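Sastport Community Hall, kitchen and store room
Walk-through checklist, 07/09/2019
Done by: Marisa Santoro. Copy to: Samuele Longo

1. Exits and hallway
Front door OK. Side door sticks, needs a shoulder. Planed in April, swelled up again. FIX.
Exit sign over side door lit. Hallway clear except two stacked chairs, moved them myself.

2. Extinguishers
Kitchen one: pin in, needle in green, tag current.
Store room one: tag missing. Pressure looks fine but no tag = fail. Samuele to call Palumbo.

3. Gas and stove
Knobs all off on arrival. Back left burner slow to light, three tries. Hose no cracks. Shutoff valve turns OK but the label has worn off, need a new one.

4. Fridge and hot water
Fridge 39 F, pass. Door seal split at bottom corner, still holding. Watch.
Tap ran hot quick. Too hot for kids' groups?? Ask Liliana what it was set to.
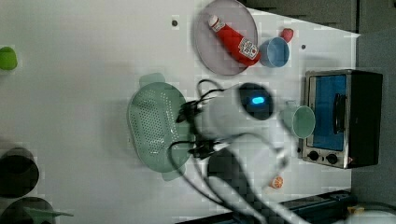

5. Electrical
GFCI by sink trips and resets OK. The one by the window doesnt reset. Taped over, DO NOT USE until electrician has been.
Meter reading 3,945.
Power strip in store room plugged into another power strip. Again. Unplugged it.

6. Floors
Mat by sink curls at one end, trip hazard. Replace. Loose tile at pantry door, same one as last time.

7. First aid
Box on wall, burn gel expired. No small band-aids left. Eye wash OK til next year.

8. Store room
Ladder feet worn, tagged out. Bleach was on same shelf as the vinegar, seperated them. Top shelf over 6 ft, nothing heavy up there please.

Result: NOT passed. Items 1, 2, 5 and 8 before next booking, rest by end of month.

Comment from L. Zanetti: heater was set to 140, turned down to 120. Will recheck.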